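Room Reset Assistant, Part-Time
Plestico Household Methods, Derholm site

Posted 27 September 2025
Reference: 444

Plestico is hiring for part-time positions at the Derholm site. The work consists of putting rooms into a fixed starting layout, carrying out or preparing tidying tasks in them, and returning all items to storage afterward. Items are everyday household goods: plastic baskets, folded textiles, kitchen containers, toys, shoes and stationery.

Positions open: 3
Hours: 80 per month, in blocks of up to 7 hours including a paid break
Contract: fixed term through the end of April, renewal possible
Reports to: Kálmán Pap, site lead

Duties

Set out baskets and loose items according to the layout sheet. Each sheet gives the position of every item relative to the wall and to the nearest fixed furniture. Tolerance is one hand width unless the sheet says otherwise.

Sort items into baskets by the category named on the sheet. Mixed baskets are prepared only where the sheet calls for them.

Clear the floor between layouts. Sweep first, then damp mop. Polishing products are not permitted on any floor at the site.

Inspect baskets at the start of each block. A basket with a split wall, a cracked handle or a sharp edge is taken out of use, tagged and entered in the log. Wash baskets by hand and air dry them upside down on the rack in the Szekeres room.

Keep the item log up to date. Entries are made on paper during the block and typed into the shared spreadsheet before leaving.

Requirements

Able to kneel, bend and work at floor level for much of a block. Baskets are moved by hand and are light when empty. A filled basket is carried by two people if it contains books or cans.

Able to read a printed floor plan and follow it without supervision after training.

Normal or corrected color vision. Several categories are separated by shade only.

Basic spreadsheet use. No formulas are required.

Flat, closed shoes with clean non-slip soles. Outdoor shoes stay in the entry area.

Previous work in hotel housekeeping, stock rooms, laundry or child care is useful but is not a condition. Training takes two blocks and is paid at the full rate.

Work area

Most layouts are set at floor level. The floor has a white marble pattern with dark brown and gray veins, and the walls are plain and light. Small clear or pale items are hard to find against this surface, so a second floor check is part of every reset.

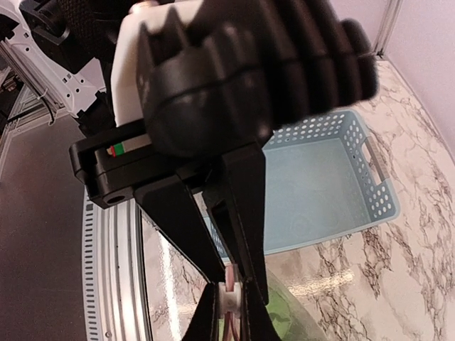 Light blue basket with perforated walls and cut-out handle, on the marble-patterned floor.

Lockers, drinking water and a microwave are available. The building has step-free access from the Sukside entrance. Parking is limited to the rear lot.

How to apply

Send a resume of no more than two pages and a list of the hours you can work. State the reference number in the subject line. A cover letter is not needed. Applications go to the site office at Derholm, attention Kálmán Pap.

Selected applicants are asked to complete a short practical task on site: one layout set from a sheet, one basket sorted, one log page filled in. Travel to the practical task is reimbursed on presentation of a ticket or fuel receipt.

Applications are read in the order received. The posting is removed when all positions are filled.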